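About Prosska

Prosska is an independent organisation that monitors recruitment into public employment. Its office is in Stollness, and its work covers state and local government bodies.
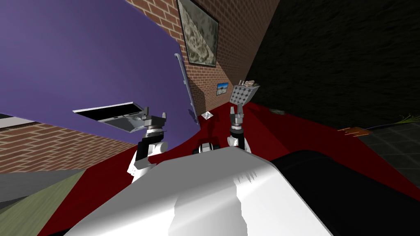

The organisation was founded in 2000 by former civil servants and labour lawyers who were concerned at the distance between the number of posts announced by public authorities and the number of people who were later placed on the payroll. It began as a reading room where applicants could consult official notices without charge. The reading room is still open, although most enquiries are now received by post or by email.

What we do

Prosska keeps a register of public recruitment announcements. Each entry records the body concerned, the grade and number of posts, the closing date, and the budget line from which salaries are to be met. Entries are compared with published staff lists and letters of appointment at fixed intervals after the closing date. The register at present holds 2755 entries and may be consulted by any member of the public.

Where a difference is found between the posts announced and the posts filled, we write to the authority and invite an explanation. The reply is placed on the register in full. If no reply has been received after 70 days, the entry is marked accordingly and remains open.

We also give general guidance to applicants on how to request the result of a selection exercise, how to lodge a complaint about an irregular fee, and which records a ministry is obliged to keep. We are not an employment agency. Prosska does not offer posts, forward applications or recommend candidates, and it makes no charge to applicants for any service.

Our programmes

The work is divided into 3 programmes. The Register is described above. Entili is our training programme for personnel officers in local government, and deals with the drafting of notices, the conduct of interviews and the safe keeping of examination papers. Plultlow is our research series, which publishes studies of teacher recruitment, health service staffing and the use of temporary contracts. Printed copies are supplied to public libraries on request.

Independence and funding

Prosska is not affiliated with any political party and does not endorse candidates for office. Members of the governing board may not hold elected office or a paid government appointment during their term. Income is derived from membership subscriptions, training fees and research grants. No grant is accepted from an authority whose recruitment is under review at the time, and audited accounts are published each March.

Corrections

An authority or individual who considers an entry to be inaccurate may apply in writing for it to be corrected. Supporting documents should be enclosed as copies. Both the original wording and the corrected wording are retained.

Visiting us

The Stollness reading room is open to the public on Saturday mornings and at other times by appointment. Visitors wishing to consult older entries held on paper are asked to give the reference number in advance.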